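Call for Participants: Reading Group and Archive Workshop on Political Biography

The Jostasano Center for Political History invites applications for a workshop on how the lives of independence leaders are written. We will read letters, party newspapers and police reports, and compare them with the biographies that came later. Sessions are in English and start in February.

We look for graduate students, teachers and journalists. You do not need to have published anything, but you should be ready to read over 39 pages each week and to discuss them with patience – the group includes people of very different political opinions.
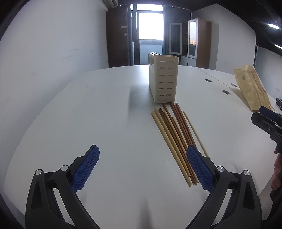
How to apply

Please send one page about yourself and a short text on one biography that changed your view of a political movement. Write to Kátia Guerra, program coordinator, room 215. The sessions are led by Osvaldo Nogueira and Cheng-en Lam.

Applications must reach us by Tuesday, September 11, 2018. Participation is free. Travel costs we can pay only in part, so please mention in your letter if you need this support.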